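Product Review: Lundico Gridded Cutting Mat
Reviewed by the Bako Equipment Office
16 June 2023

The Lundico mat is a green, self-healing mat intended for bench tops and small tables. It was submitted for review by the distributor, Trultora, and was assessed over one term in a shared workroom. The unit is listed in the catalog under item number 1769.

The office evaluated the mat as a general work surface as well as a cutting surface. In shared rooms a mat of this type is seldom cleared between uses, and staff set down tools, parts, dishes and food on it in the course of a day. A mat that slides or curls under a bowl is of limited value, whatever its performance under a blade.

Printing is fine and even. The grid lines are light against the green and remain legible under ordinary room lighting. The additional geometric guides, including a nested hexagon, curved arcs and a row of small circles, are of use mainly for pattern work. Users who require only a square grid may find them distracting.
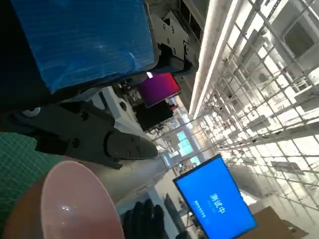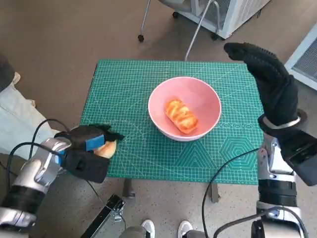 Amarachi Usman disagrees on the matter of the extra guides. I use the hexagons every week, and I would not buy a mat without them. My complaint is the ruler scale, which is too small to read while standing. I would also ask the office to test with something greasier than paper and card. Butter left a dull patch on mine that took two washings to remove.

The point regarding grease is accepted. In our own trial, crumbs were removed with a dry cloth, but oil required dish soap and lukewarm water. The mat should be dried flat and kept away from radiators.

Cut recovery was satisfactory. Of 100 light passes with a new blade, 97 left no mark that could be felt with a fingertip. Heavier cuts remained visible. The Mandau mat previously held by this office performed at a similar level but was noticeably stiffer to store.

The mat is recommended for general purchase. Orders for the fall term should reach the office before the first week of September.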